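생활 섬유 입문 3주차 강의 노트: 니트와 패치워크, 구조로 읽기
(2026년 9월 1일 올림)

지난 시간에 실 이야기를 하다가 시간이 모자라서 꼬임 방향은 대충 넘어갔죠. 그 부분은 읽기 자료 뒤쪽에 표로 정리해 두었으니 집에서 한 번 보고 오세요. 오늘은 실이 천이 되는 과정부터 바로 들어갑니다. 전반부는 편물(니트), 후반부는 조각보와 패치워크예요. 둘을 왜 한 주에 묶었냐고 물어보는 분들이 꼭 계신데, 저는 이 둘이 '늘어나는 천'과 '안 늘어나는 천'의 차이를 제일 잘 보여준다고 생각해서 몇 학기째 이렇게 하고 있어요.

1. 직물과 편물

직물은 날실과 씨실, 두 방향의 실이 서로 위아래로 지나가면서 만들어집니다. 편물은 실이 고리를 만들고 그 고리에 다음 고리가 걸리는 구조고요. 말로 하면 간단한데 막상 옷장 앞에 서면 헷갈립니다. 티셔츠가 편물이라고 하면 놀라는 분이 매번 나와요! 티셔츠 밑단을 돋보기로 보면 작은 V자가 줄줄이 서 있는데, 그게 메리야스뜨기의 겉면입니다.

고리는 당기면 모양이 바뀌죠. 가로로 당기면 납작해지고 세로로 당기면 길쭉해집니다. 실 자체가 늘어나지 않아도 천이 늘어나는 건 이 때문이에요. 면실은 거의 안 늘어나는데 면 티셔츠는 잘 늘어나잖아요. 시험에 내겠다는 말은 아니지만(정말로 아닙니다) 이 문장 하나만큼은 학기 끝까지 들고 가 주세요.

반대로 평직으로 짠 면은 날실 방향이든 씨실 방향이든 당겨도 별 변화가 없습니다. 대신 대각선, 그러니까 바이어스 방향으로 당기면 쭉 밀려요. 손수건 하나 들고 지금 해 보셔도 됩니다. 이 바이어스 이야기는 뒤에 패치워크에서 다시 나옵니다.

2. 고무뜨기(리브)

겉뜨기와 안뜨기를 세로 줄로 번갈아 세우면 골이 생깁니다. 1×1은 한 코씩, 2×2는 두 코씩이에요. 골이 접혀 있다가 당기면 펴지고, 놓으면 다시 모입니다. 아코디언을 떠올리시면 돼요. 그래서 소매 끝, 밑단, 목둘레처럼 몸에 붙어야 하는 곳에 씁니다.

물론 옷 전체를 리브로 뜨기도 하죠. 골이 가는 리브로 몸판 전체를 만들면 옷이 몸에 부드럽게 따라붙고, 눕혀 놓았을 때는 입었을 때보다 좁아 보입니다. 중고로 니트를 살 때 실측 가슴둘레만 보고 "작겠네" 하고 넘기는 분들이 많은데, 리브 니트는 그렇게 판단하면 아까워요. 저도 그렇게 놓친 옷이 몇 벌 있습니다. 아직도 생각나요.

코 밀도를 적는 법도 여기서 하고 갈게요. 가로세로 10cm 안에 몇 코 몇 단이 들어가는지를 게이지라고 부릅니다. 제가 연습용으로 나눠 드리는 Willow 도안은 16코를 기준으로 쓰여 있어요. 여러분 손으로 떴을 때 17코가 나왔다면? 한 코 차이라고 무시하고 싶겠지만 몸판 전체로 가면 꽤 작아집니다. 바늘을 한 호수 굵게 바꿔서 다시 떠 보세요. 손에 힘을 빼서 맞추려는 분들이 있는데 그건 열 단만 지나면 원래 손으로 돌아옵니다. 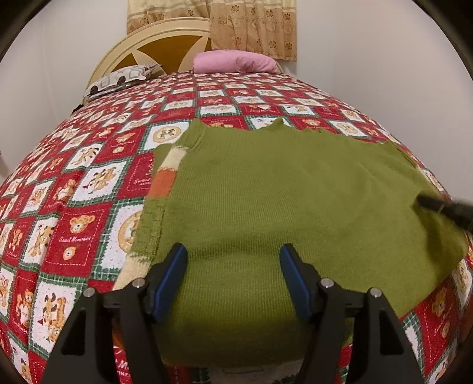

게이지를 잴 때는 스와치를 반드시 세탁한 다음에 재세요. 뜨자마자 재면 바늘에서 막 나온 긴장이 그대로 남아 있어서 숫자가 다릅니다. 특히 모사는 물에 들어갔다 나오면 고리들이 자리를 잡으면서 눈에 띄게 달라져요. 스와치는 넉넉하게, 가장자리 코는 빼고 가운데에서 재고요. 가장자리가 말려 있다고 다림질로 꾹 눌러 펴는 건 참아 주세요. 리브를 그렇게 누르면 골이 죽어서 탄성이 잘 안 돌아옵니다.

3. 니트는 눕혀서

이건 이론이라기보다 생활 습관 이야기인데, 앞에서 본 고리 구조를 이해했다면 이유는 저절로 나와요. 물을 먹은 니트는 무겁습니다. 무거운 천을 어깨 두 점에 걸면 고리들이 전부 세로로 길쭉해지고, 그 상태로 마르면 옷 길이가 늘어나 버리죠. 수건에 말아서 물기를 눌러 빼고, 평평한 곳에 펴고, 손으로 원래 모양을 잡아 주세요. 비틀어 짜는 건 안 됩니다.

보관도 접어서 하는 게 좋습니다. 접는 방법은 취향인데, 저는 소매를 뒤로 넘기고 밑단에서 위로 두 번 접어요. 계절이 바뀔 때 한 번씩 꺼내서 접은 자리를 바꿔 줍니다. 1월에 한 번 꺼내 입고 다시 넣을 때는 꼭 하루쯤 바람을 쐬어 주시고요.

무늬가 들어간 니트는 한 가지 더 생각할 게 있어요. 줄무늬는 실을 단마다 바꾸는 거라 안쪽에 남는 실이 적지만, 한 단 안에서 여러 색을 쓰는 배색뜨기는 안쪽으로 실이 건너갑니다. 이 건너가는 실이 신축을 잡아먹어요. 같은 실, 같은 바늘인데 배색 부분만 뻣뻣한 건 실력이 모자라서가 아니라 구조 때문이니 너무 자책하지 마세요.

(쉬는 시간. 커피는 강의실 밖에서 드시고, 실 견본 위에는 제발 올려놓지 말아 주세요.)

4. 패치워크의 기본

후반부입니다. 패치워크는 작은 천 조각을 이어 붙여 한 장의 큰 천을 만드는 기법이고, 퀼팅은 겉감, 솜, 안감을 겹쳐서 함께 누비는 기법입니다. 두 단어를 섞어 쓰는 경우가 정말 많은데 별개의 공정이에요. 조각을 이었지만 누비지 않은 덮개도 있고, 통천을 그대로 누빈 이불도 있습니다. 그리고 조각을 잇지 않고 조각 무늬를 인쇄만 한 천도 있어요. 시중의 침대 덮개 중에는 이런 것도 많으니 뒤집어 보고 시접이 있는지 확인하는 습관을 들이면 재미있습니다.

실습에서 쓸 블록 도안은 두 가지예요. Plundden 블록은 정사각형만 쓰는 쉬운 도안이고, Xenos 블록은 삼각형이 들어갑니다. 처음 하시는 분은 고민하지 말고 Plundden으로 가세요. 삼각형이 왜 어렵냐면, 긴 변이 바이어스가 되거든요! 앞에서 손수건을 대각선으로 당겨 본 분들은 바로 감이 올 거예요. 재봉틀에 넣기만 해도 밀리고, 다림질하면서 또 밀립니다. 다리미는 밀지 말고 들었다 놓았다 하면서 누르세요.

시접은 끝까지 같은 폭으로. 이것만 지켜도 절반은 됩니다. 작년에 만든 수업용 덮개는 조각이 모두 243장이었는데, 시접이 조금씩 넓어지는 바람에 한쪽이 계획보다 확 줄었어요. 결국 테두리를 덧대서 맞췄습니다. 뒤에 걸려 있으니 틀린 곳을 찾아보셔도 좋아요. 꽤 많습니다.

5. 색 고르기

빨강과 흰색 조합은 패치워크에서 아주 오래 사랑받은 조합입니다. 명도 차이가 커서 블록의 윤곽이 멀리서도 또렷하게 보이거든요. 여기에 짙은 초록처럼 어두운 색을 조금 섞으면 빨강이 덜 떠 보이고 전체가 차분해집니다. 무채색을 넣는 방법도 있지만 저는 초록 쪽이 더 좋더라고요. 순전히 제 취향이에요.

색을 고를 때는 휴대폰으로 찍어서 흑백으로 바꿔 보세요. 색상은 다른데 흑백에서 똑같은 회색으로 나오는 두 천이 있다면, 나란히 붙였을 때 경계가 흐려집니다. 일부러 흐리게 만드는 디자인도 있지만 첫 작품에서는 권하지 않아요.

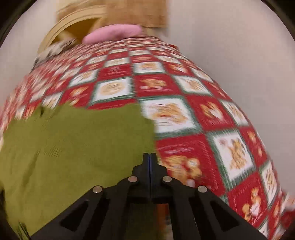
자료 2. 빨강, 흰색, 짙은 초록의 패치워크 무늬 덮개와 그 위의 올리브그린색 천.

물 빠짐도 꼭 확인하세요. 빨강은 특히요. 자투리를 따뜻한 물에 담갔다가 흰 천에 눌러 보면 됩니다. 빠지는 천은 재단하기 전에 따로 여러 번 빨고, 그래도 계속 빠지면 흰색 옆에는 쓰지 마세요. 다 만든 다음에 흰 조각이 분홍이 되면 되돌리기가 참 어렵습니다(제가 해 봤어요…).

6. 다음 주 준비물과 과제

- 리브 스와치 한 장. 1×1이든 2×2든 상관없고, 세탁 전과 세탁 후의 게이지를 둘 다 적어 오세요.
- 집에 있는 천 다섯 가지를 골라 직물인지 편물인지 적고, 왜 그렇게 봤는지 한 줄씩.
- 패치워크용 면 자투리. 두께가 서로 비슷한 것으로 모아 오세요. 청바지 천과 얇은 셔츠 천을 섞으면 솔기가 울어요.
- 읽기 자료는 Ukalport 묶음의 78쪽까지. 뒤쪽 염색 장은 이번에는 건너뛰어도 됩니다.

스와치가 마음에 안 들어도 풀지 말고 그대로 가져오세요. 코가 빠진 스와치가 있으면 코 줍는 법을 보여 드리기가 훨씬 편합니다. 바늘이 없는 분은 수업 시작 전에 앞 책상에서 빌려 가시고, 빌린 바늘의 호수는 스와치 옆에 꼭 적어 두세요.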